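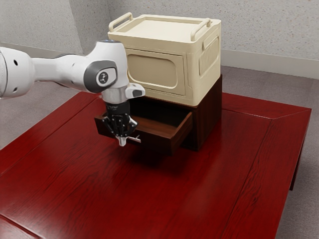 Imach open day, 13/05/2022

The Imach workshop opened its doors for one afternoon and evening. Most of the time went on the simulation work, with the real arms running in the side bay for anyone who wanted to see metal move. This page is a record of the day for those who came and for those who asked afterwards what they had missed.

Doors opened at two. Dong-geon Moon gave the welcome and kept it short. Visitors were then split into groups of 14 and sent round the stations in turn, with the last group finishing a little before seven. Coats and bags went in the downstairs office, and tea was in the corridor.

Station one: drawers
The drawer task was run in Cletine, the simulator the group has been building on since last October. A white arm works over a red wooden table, and on the table is a small dark cabinet with a drawer in it and a cream storage box standing on top. The still on this page comes from this task. The gripper is pointing straight down into the open drawer, over the left half of it, near the front corner.

Béla Major ran the station. He started each session with the drawer shut and let the arm go through the task from the beginning, then stopped it part way and turned the view so people could look at the fingers from the side. On the big screen you could follow the contact between the fingertips and the drawer, drawn as short coloured lines. Several people asked for the lines to be left on, and from the third group they were.

The drawer has no handle that you can see from the camera used for the still. This was the most common question of the day. Béla's answer was that the arm is given the position of the drawer and works from that, so the view on the screen is there for the people watching.

Someone else asked why the box is on top of the cabinet. It is one of the things the layout changes between runs. The cabinet moves about the table, the box may be on it or next to it, and the lighting shifts. The walls and the grey carpet stay as they are.

Station two: making the scenes
Ilse Dijkstra showed how a scene is put together. She began with a bare table and added the cabinet, then the drawer, then whatever was to go on top, and explained which of the parts have weight and which are only there to look at. Getting a drawer to slide properly takes longer than getting it to look right. If the friction is set too low it shoots out as soon as it is touched, and if it is set too high the arm drags the whole cabinet across the table. She did both on purpose, and the second one got a laugh from every group.

There are 1379 layouts in the current set. Ilse put a few up one after another and let visitors choose which the arm should try next. A boy in the fourth group picked one with the cabinet pushed close to the table edge and the arm could not get round it. She made a note of the number.

The wood on the tabletop is a texture wrapped over a plain block. The reflections in it are worked out by the renderer, and they slow things down a good deal, so they are turned off for the long overnight runs and only switched on for stills and visitors.

Station three: trying it by hand
Virgil Stoica had a desk with two hand controllers where visitors could drive the simulated arm themselves. The task was the same, open the drawer and reach inside. Each person had a few minutes. It is harder than it looks, mainly the wrist, which most people turned the wrong way at least once. The fastest time was 16 seconds, by a woman who repairs sewing machines. Two of our own staff did not finish at all and have asked not to be named.

Virgil kept the recordings from everyone who signed the form. They will go in with the others we already have, some 650 in all. If you signed and have since changed your mind, send a note to the office and yours will be taken out.

Side bay: the real arms
Milan Van Dijk looked after the side bay. The barrier stayed up all day and the arms were run at low speed. He had a plain test drawer bolted to a bench and used Flikik, our scheduling program, to send it the same job over and over – open, wait, close. It stopped twice in the afternoon. The first stop was a loose cable on the bench. The second was a visitor leaning on the barrier, and the arm came to a halt as it should.

People who had come from the simulator first tended to ask how close the two are. Milan said that for opening a drawer they are fairly close, and for picking small things up out of one they are still some way apart. The soft fingertips are the difficult part. Work on those carries on through the summer.

Questions we said we would answer here
Can schools come? Yes, in groups, with a fortnight's notice. Ask for Milan.

Is Cletine available to download? Not yet. The scene files may be shared sooner, and Ilse is keeping a list of people who want them.

Will the hand controllers be out again? Yes, there will be two desks next time, as the queue at station three went out into the corridor and ran into the tea.

Is there parking? Only on the street. The yard is kept clear for deliveries.

The next open day is planned for October. A grey scarf and a child's blue water bottle were left in the downstairs office and can be picked up from reception.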